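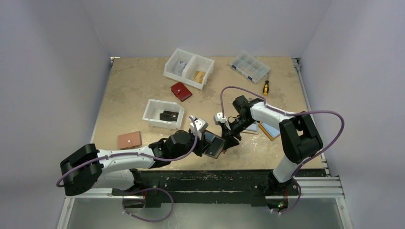
Ferner, 2024-06-29. The county put its new elections warehouse on show this morning, and I drove out because the other choice was mowing. The open house was advertised for nine. At nine the door was locked, and a man inside mouthed something through the glass that turned out to be "other door."

The building used to belong to Medent, the furniture wholesaler, and the loading bay still has its name painted over the rollers in letters taller than the election director. That job now belongs to Shaohua Hao, who took over in April and has inherited the runoff, the ballot shortage lawsuit and a coffee machine that needs its own extension cord. He led the tour himself, walking backward most of the way, and hit only one pallet.

Turnout for the tour was modest. We had both county council candidates from the Dong Street ward, who stood at opposite ends of the group and laughed at different jokes. We had a retired couple with a folder. We had a man in a Bravus Township cap who wanted to know, at every stop, who held the key. The answer is that it takes two people from different parties, and he wrote it down each time as though it might change.

The ballot cage came first. It is a cage. Stock for the fall is due in cartons of 1000, and each carton gets a numbered seal at the printer and another on arrival. Hao passed a broken seal around so we could see how it tears. One of the council candidates held it for a long while and nodded.

Next came the testing room, where all 96 precinct scanners will be run through a marked deck before they go out. A staff member fed in a practice deck for a school board race between Breakfast and Lunch. Lunch won, and the retired couple asked about a recount.

Then the mail room, which is where the questions got longer. The county sent 3508 absentee ballots for the spring primary, and the folder came out over the ones that arrived after the deadline. Hao said late is late under state law, and that anyone who dislikes the law should try the legislature, whose members he is not permitted to lead around a warehouse backward. He offered to stay behind with the couple and go through the log. As far as I know they are still there.

Cookies were by the exit, oatmeal, two per visitor according to the sign. The man in the cap asked who was enforcing that.

The next open house is planned for after the logic and accuracy tests. Use the side door, and park on the gravel, as the front lot belongs to the tire place and they do tow.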